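**Re: [shoe-repair] Which glue for rubber soles?**

Emese Sipos wrote:

> Hello all, the strap came out of the sole on three pairs this month. I used the Clastex contact glue and pressed for one hour. Is that too short? Also, does anyone buy from Nyitrai now?
>
> Emese

Dear Emese,

One hour is too short in my experience. I roughen both sides with coarse paper, put two thin coats, wait 11 minutes after the second, and then leave the pair under weight until the next morning. For molded soles I also clean with alcohol first, otherwise the glue sits on the surface only.

I ordered from Nyitrai in July. The large can was 940 forints more than last year, so I share one with Miklós Major.

For sandals with printed fabric straps, please keep the alcohol away from the letters. I test it on the back side of the strap.

Best regards,
Irén Kocsis

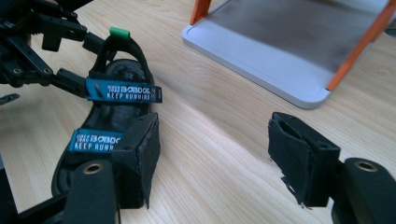
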